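Workshop notebook – Piko room, furnishing and desk placement
Entry: March, begun 10:20
Recorded by: Obsa Weldu

Purpose of this entry is to record the state of the Piko room following the second round of furniture placement, and to set down the points still open before the room is released for daily use. The previous entry covered the floor and the wall cleaning and is not repeated.

The desk was delivered by Sobczak in two parts, top and frame, and assembled in the room. The drawing supplied with the order showed the desk standing free of the wall by 200 mm. This was tried first and rejected. It left a strip too narrow to sweep and allowed pens and paper to drop behind. The desk has therefore been placed against the brick, with the cable opening on the wall side. The Dotia room should follow the same arrangement when its desk arrives.

Placing a smooth top against old brick has one known drawback. The wall gives off a fine dust when rubbed, and it shows on white. The top was wiped with a damp cloth at the end of the morning and again after lunch, and dust was found both times along the line where the two meet. Fendance has been asked whether a clear sealer can be applied to the lower courses without changing the color of the brick. Their reply is awaited. Until then the top is to be wiped daily, with water only. The cleaner from the general store cupboard is not to be used, as it left a dull patch on the sample piece.

The tall cabinet was kept at the far end of the desk. An earlier proposal to move it beside the window was dropped, as it would have taken daylight from the desk.
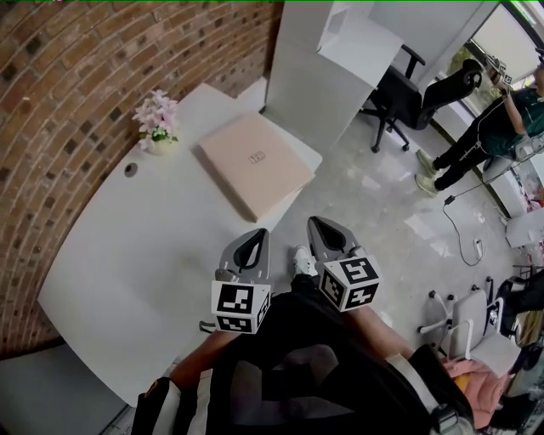

Piko room, desk against the brick wall, with cabinet and chair beyond.

The rounded front edge is comfortable to work at and is an improvement on the square edge of the previous desk, which caught the forearm. The mesh-backed chair is retained from the old room. Its arms were lowered by two notches so that it can be drawn close to the desk. The casters run freely on the gray floor, perhaps too freely – the chair moved when a colleague leaned on it while standing. A set of braked casters has been priced but not ordered.

Glare was checked with a laptop open at three positions along the desk. The end nearest the cabinet gave the clearest screen. The window remains without a blind for the present.

Cabling: one power lead and one network lead are to pass through the opening. Any further leads require a larger opening, and the top is not to be drilled without agreement from Sobczak, under whose terms the surface is covered.

The flowers may stay. They should be kept toward the wall and away from the opening, and whoever changes the water is asked to do so at the sink.

Open points:
Sealer for brick – reply from Fendance.
Felt pads, set of 4, for the cabinet – to be drawn from stores.
Casters – decision after two weeks of use.
Label for the room key – still reads Dotia, to be corrected.

Entry closed 15:45. O.W.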